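Mullmont Releases Update to Its Two-Arm Planning Software

4/20/21

Anyone who has ever tried to get two robot arms to share one tabletop will know that the hard part usually starts well after the arms themselves are bolted down and wired up. Mullmont, the small software group behind the Droditz planner, has put out a new version this spring, and it goes after exactly that stretch of the work: deciding which arm should move, when it should wait, and what it ought to do when the part it was promised turns out to be lying a little differently than expected.

The release is the second since January, and it comes with a task that the group has grown very fond of. A word is written on a card, the card is propped up at the back of the table, and the arms are asked to spell it out in flat plastic bars and arcs. It sounds like something you would do with a five-year-old on a rainy afternoon (and Milagros Barroso, who leads the planning work, cheerfully admits she tried it at her own kitchen table first), but it asks a good deal of the software. The letters have to be read, broken down into strokes, matched against whatever pieces are on hand, and then laid out in an order that keeps one arm from reaching across the other.

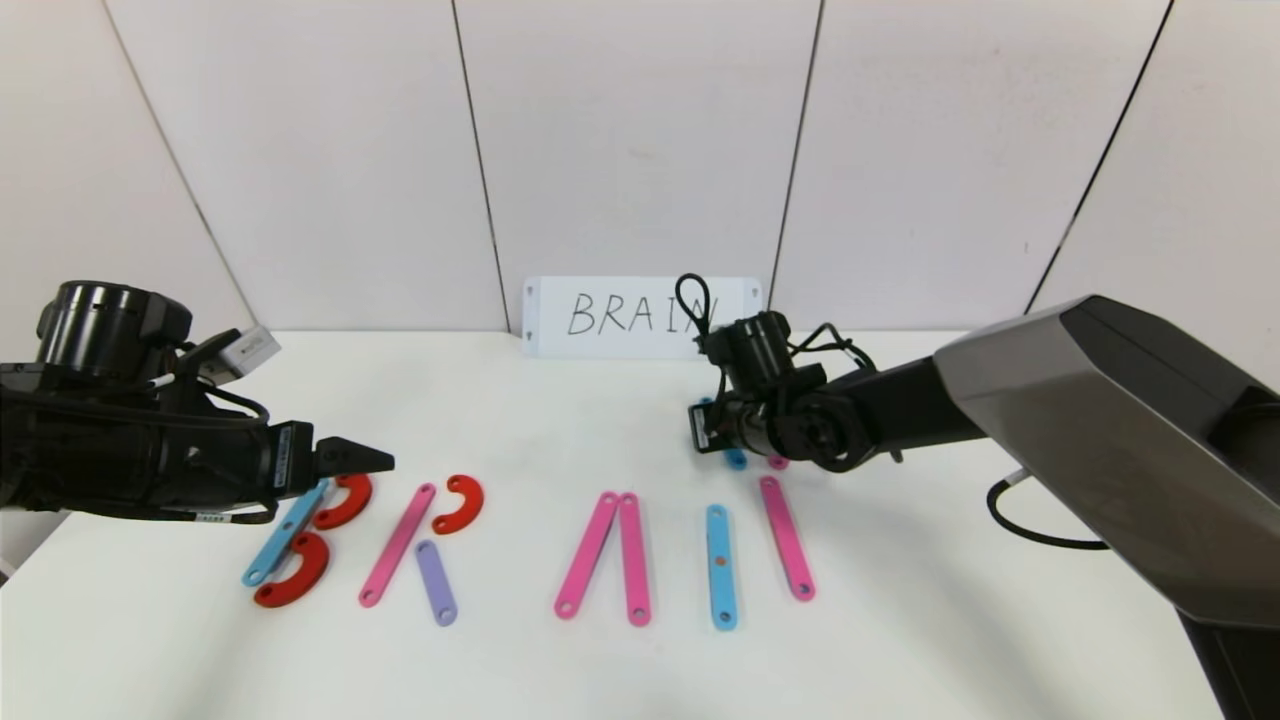 In earlier versions the planner worked out the whole layout at the start and then held on to it, come what may. If a bar slid a bit as the fingers opened, every stroke after it was placed as though nothing had happened, and a perfectly good R could wander off into its neighbor. Droditz now looks again after each placement and adjusts only the strokes that are still to come. "We used to throw away the entire plan and start over, and you could go and make coffee while it thought," Barroso said. "Now it fixes the little piece that needs fixing and carries on, and I have to say it's a much nicer thing to sit next to."

Letters bring their own questions, too, and the group has had some lively lunches over them. How much of an A do you need before it is an A? Does the leg of an R have to touch the curve above it? The new version lets the person setting up a task write down those preferences in a short text file, one letter at a time, so that a lab with only straight pieces and a lab with plenty of curves can both get something they are happy with. Mullmont includes a starter file for the capital letters and says lowercase will have to wait a while.

The perception side has had just as much attention. That part of the package, called Hison, takes in the view from above the table along with the close views from the wrists, and it has been reworked to do better with pieces that lie on top of one another. Colored plastic is friendly enough when it is spread out on a white surface, but once a bar of one color is sitting on a bar of another, the older code was quite capable of deciding that the two were a single odd-shaped part.

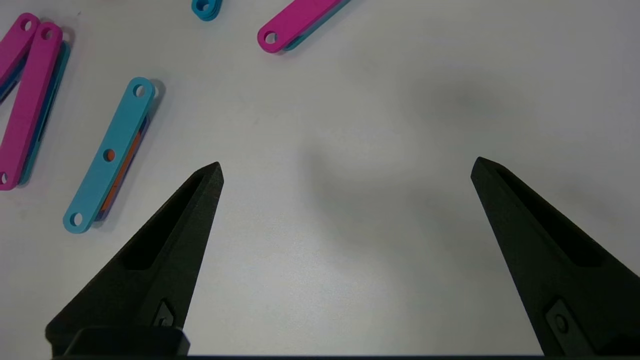 SOFTWARE: PERCEPTION AND GRASPING

Hison now traces the edges and the holes separately and compares the two before it suggests a grasp. Where they disagree, it marks the spot as a likely stack and asks for another look from a slightly different angle. The group tested the change on 1571 saved wrist views, and went through 235 of the trickiest by hand to check the labels, a job Barroso describes as "a long week with a lot of snacks."

There is also a friendlier log viewer, named Yuan, which lines up the plan and the camera views on one timeline. Current users can update in place, though task files from before January will need to be converted first with the tool supplied in the download.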